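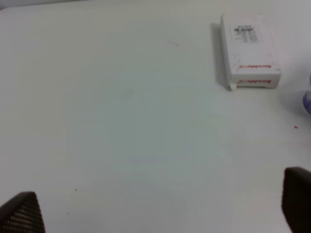

Setting Up a White Table for Gripper Practice

Our after-school robotics club, Trundilow, has been sharing a workshop with the quilting people for a good while now, and every March a new batch of students comes in wanting to pick things up with the arm on the very first afternoon. I love that about them! But most of the trouble we have in those early weeks comes down to the table and the things on it, and hardly ever to the code, so I have been collecting these tips on a clipboard by the door. Wubit Tefera finally talked me into typing them up.

Wipe the table before you power anything on

A plain white top is lovely to work on, and it shows every hair, dot and crumb. Use a barely damp cloth, go over it once more with a dry one, and keep paper towels away from it, as ours shed terribly. A tiny red speck doesn't look like much to you or me, but one of our teams spent a whole session with a color finder that kept going after one.

Start with a small box

Boxes from the drugstore or the kitchen cupboard make very good first objects. They have straight sides, they weigh next to nothing, and when one gets squashed you go find another. A white carton with red lettering, like the Snowhite one, is a nice second-week challenge on a white table, where the edges are harder for the camera to pick out and the lettering and the barcode label give it something to hold on to. For the first week I'd hand out something darker.

Tape any loose flaps down with clear tape. If the box is empty, put a folded dishcloth inside so it doesn't skate away when a finger bumps it.

Bring the light in from one side

We clamp a desk lamp to the shelf and bounce it off a sheet of poster board. You get a soft shadow down one side of the box, and the students learn to read that shadow for where the edge really is. Two lamps facing each other wash everything out (we tried it, at some length).

Look after the finger pads

Textured pads fill up with lint. A soft, dry toothbrush does the job, brushed in small circles, and please don't use dish soap on them. Afaf Farah keeps 8 spare pads in an old Abera tea tin on the top shelf; if you take the last pair, write it on the lid.

Open wide, then go slow

Spread the fingers well apart before you drive toward anything. Beginners like to creep up with the gripper half closed, and then they push the box clear across the table and wonder where it went. Stop short, look at the camera view, line up with the narrow side, and only then move in. Our practice sheet asks for 10 clean lifts before anyone moves on to round or slippery things.

Keep the next object out of the way

I know it saves a minute to have the next thing waiting at the edge, and we all do it. For a scored run, put it in the bin under the table.

When you finish

Fingers open, arm parked, lamp off at the wall, boxes back on shelf 7. Log sheets go in the blue Ornalico binder, newest on top.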